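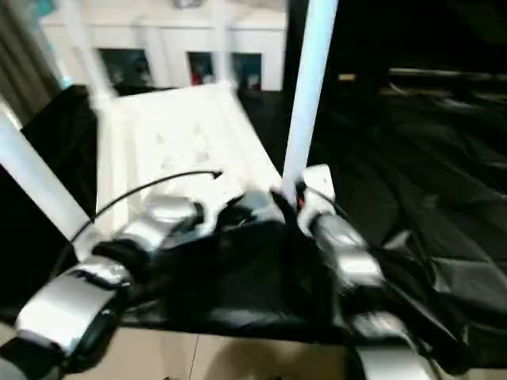 The day the left wrist gave up

Mon 27 May

I'd promised a cheerful update on the folding project, and then the left arm went and threw a fault on Monday morning, so you're getting this instead!

We'd moved on to black fabric (my idea, sorry everyone at Troltex). It's slippery stuff with a bit of a sheen, and once it's in a heap I can hardly find the edges myself, never mind a pair of grippers. Attempt 14 started nicely. Right gripper up with a fold, left one pressing down into the pile to hold it, and then the left just kept pressing. And pressing. The motor current normally sits under 800 milliamps for this bit and the log has it at 1,085 before the wrist cut out.

The worse part was the right arm, which carried on as if its mate was fine. It pulled for 18 seconds before I got to the stop button. I was on the far side of the room with a cup of tea, which I'm not proud of.

I'd blamed the camera, but it looks more like the force limit got wiped when I updated Restent on Friday and never checked the settings afterwards. I've put the limit back, and a fault on one arm now stops both. The stop button lives on my side of the table from now on.

The wrist still clicks when it turns, so I've ordered a new gear from Prunesel. No more black fabric until it's fitted.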